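Cestero sets aside money for 45 more hand-held grippers

Cestero will spend its equipment money for the coming year on hand-held grippers and the parts that keep them running, and will put off buying a second robot arm. The plan was approved in June and orders are going out to two suppliers, Gerkent and Fleury.

The company records people doing everyday handling jobs with grippers they hold themselves, then uses the recordings to train robot arms. Until now it has bought the tools a few at a time, usually when a customer project was already under way. Faustine Lebrun, who runs operations, said that had become expensive.

"We were paying rush shipping on fingers and cables almost every month," she said. "A pair would go down in the morning and two people would be sharing by lunch."

The new budget covers 45 grippers, delivered in 2 batches. Gerkent will supply the bodies and triggers. Fleury has the order for spare fingers, cables and printed markers, with up to 500 replacement fingers to be drawn from stock over the year as they are needed.
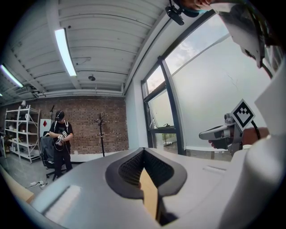 Maiara Xavier, who put the request together, said she started with hours of use and worked back to a purchase list. Fingers wear first, then cables. Housings last a good deal longer unless they are dropped on concrete. She also asked for a line for chargers and carrying cases – both had been left out of last year's figures and were paid for later from the travel budget.

The arm was the harder decision. Cestero had a quote from Ponero for a second unit with mounting and a service contract, and some of the engineers wanted it in place before winter. Lebrun said the arm they already own sits idle for part of most days, while the grippers are booked from opening to close. The Ponero quote will be looked at again after the second batch arrives.

Each new gripper will be logged with its purchase date and repairs. Xavier wants those records to set next year's spare parts order.

The first batch is due in September. Training on the new trigger housing takes an hour and will be held at 9 a.m. on the day the tools are handed out.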